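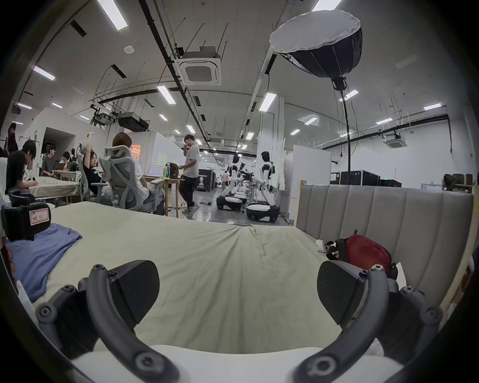
Vernudier Compares Hand-Held Grippers on Bedroom Chores

Vernudier has started a side-by-side trial of two hand-held gripper designs, using a bed, a sheet and a piece of blue cloth as the test bench. The company wants to choose one design before it orders a larger batch in December.

The grippers are carried and worked by people. An operator holds one in each hand, squeezes a trigger to close the jaws, and does the chore the way a robot with two arms would have to do it. A camera on each gripper records the work. The recordings are later used to train robot arms fitted with the same kind of fingers.

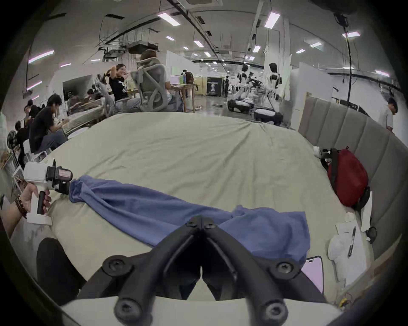

SORKUSSKA, October 2023 – The two designs differ mainly in the fingers. The first, which the team calls the short jaw, closes fast and has a stiff pad at the tip. The second, supplied by a small parts maker called Durrani, has a longer curve and a softer pad that gives a little when it meets something flat.

"Cloth is where the difference shows," said Elsie Pomare, who runs the trial for Vernudier. "Either one will pick up a bottle. Getting one layer of a shirt off a sheet without taking the sheet with it is a lot harder."

Each operator works through the same 15 tasks with both designs. The list includes flattening a wrinkled sheet, folding a towel in half and then in quarters, turning a sleeve the right way out, and moving a garment from one side of the bed to the other without dragging it. Operators swap designs halfway through a session, and the order is changed from one person to the next so that practice does not favor either gripper.

Four operators are taking part. Two had used hand-held grippers before joining, and two had not. Pomare said the newcomers were included on purpose. If Vernudier goes ahead with the larger batch, most of the people using the grippers will be new to them, and a design that takes a week to learn would slow everything down.

The company plans to collect 1,000 recordings in all, split evenly between the designs. A recording is kept if the chore is finished and the position tracking holds from start to end. Recordings in which the cloth is dropped and picked up again are kept too, but are filed separately.

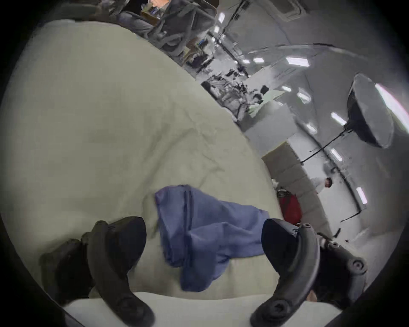
Tracking has been the slower part of the job. The software works out where each gripper is by following fixed points in the room, such as ceiling lights and the corners of furniture. When an operator leans in close over the bed, the camera can lose most of those points and is left with a plain sheet to look at. Of the first batch of recordings, 41 were thrown out for that reason.

Lacey Whiteley, who handles the camera side, said the team had tried two fixes. One was to tilt the camera mount up by a few degrees so that more of the room stays in view. The other was to switch to a controller board from Weritz that combines the camera picture with readings from a motion sensor.

"Tilting the mount was free, so we did that first," Whiteley said. "It helped, but then you see less of the fingertips, and the fingertips are what we need for folding."

The Weritz board is now fitted to one pair of grippers. It adds a little weight at the back of the handle, and one operator has asked for a shorter trigger pull to make up for it. Whiteley said a decision on the board would be made separately from the choice of fingers, as it can be mounted on either design.

Early results are mixed. The short jaw has been quicker on tasks that begin with a bunched cloth, where there is plenty to grab. The Durrani fingers have done better on flat fabric and on anything with a seam, and operators said they had to look down at the tips less often. They were less happy with them on the towel, which tends to slide out when it is held by one corner.

Pad wear is also being checked. The pads are changed on a fixed schedule, and the used ones are kept in labeled bags so they can be compared at the end. Pomare said that the softer pads pick up lint and need to be wiped between tasks – a small job, but one that adds up over a long session.

The last stage of the trial will move the fingers from the hand-held units to a pair of robot arms. The arms will be trained once on recordings from each design and then given the same 15 tasks. Vernudier said it would count a task as passed only if the arms finish it with no help from a person.

"An operator can make up for a bad finger without noticing," Pomare said. "The arm can't do that, so I'm not picking a winner until we've seen both on the arms."

The company has not said how large the December order will be. It plans to share the task list and its scoring sheet with other labs when the trial ends, along with a set of the recordings. Labs that want to run the same tasks will need to supply their own bed and linens.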